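We use cookies to remember your settings and to count visits. By continuing to browse this site you accept our use of cookies. Accept | Manage preferences

Club notes: Robotics, October 2019

The Trolholm Robotics Club has moved its fall project almost entirely into the simulator. Members voted for this in June, after a spring in which two teams shared one arm and spent most of their evenings waiting for a turn. Now every team can work on its own copy of the task, and the arm in the shop is used only for final checks.

The task is called Ball and Dish. A green ball and a round black dish are on a gray stone-look surface, and the gripper comes in from above with its two black fingers open. Teams write the program that brings the fingers to the right place, closes them, and backs out without sending the ball across the surface. A small gray cone stands near the dish as an obstacle. Touching it costs points.

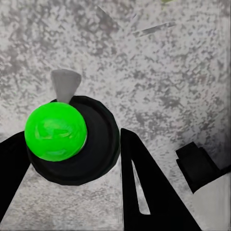 Hooman Asadi, who runs the programming sessions, set the task up over the summer. He started with a cube and dropped it after a few trials. A cube has flat sides, so a gripper that arrives slightly crooked will often square itself up as it closes. A ball gives no such help. If one finger touches early, the ball rolls, and the program has to notice that or fail.

Three teams are entered this year: Jullach, Yazdani and Imton. As usual they are named after the benches where they sit, and the benches are named after past members.

Team Jullach is the furthest along. Their program has made 3,679 attempts in the simulator so far, most of them overnight on the two computers by the window. They log every attempt in a spreadsheet and sort the failures by type. The most common failure is closing too early, while the fingers are still moving sideways. They have added a short pause before the fingers close, and the last batch was better.

Team Yazdani has made 3,359 attempts. They spent the first weeks on the approach path and left the grip for later. Their gripper comes in low and slow, and it rarely touches the cone. It is also the slowest of the three programs, and the task has a time limit, so they will need to speed it up before the demonstration evening.

Team Imton has started over. Their first version depended on the ball being in the same position every time, and Hooman changed the starting positions in week three, as he had said he would. The new version finds the ball by color first and then works out where the dish is. Two members of the team are new this year and had not written any code before September. They have taken on the color part and are doing well with it.
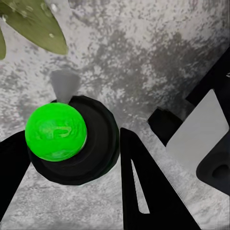

Several parents have asked why the surface has such a busy pattern. The plain gray surface we used at first was too easy for the camera programs. With a mottled one, a program that looks for dark areas will pick up blotches in the stone as well as the dish, and students have to deal with that. Other surfaces will be added after the break. The lighting will also change from run to run starting next month, and teams should expect their color settings to need work.

A few reminders for members. Save your work to the shared drive before you leave, in your team's folder and not on the desktop. Put your initials and a short note on every change. If you start an overnight run, tape a sign to the monitor so that the computer is left on. Last week a long Yazdani run was lost when someone shut the machine down at closing.

The club is open to students in grades 9 and up. No experience is needed, and laptops can be borrowed for the session. New members joining now will be placed with a team for the rest of the fall and can help with testing while they learn the basics. Sign-up sheets are at the front desk, and a parent or guardian needs to sign for anyone under 18.

The demonstration evening will be held in the main room at the end of the term. Each team will show its program in the simulator first, then run it on the shop arm with a real ball. Families are welcome. We could use a second projector if anyone has one to lend.

Get the newsletter in your inbox. Enter your email address to subscribe. You can unsubscribe at any time.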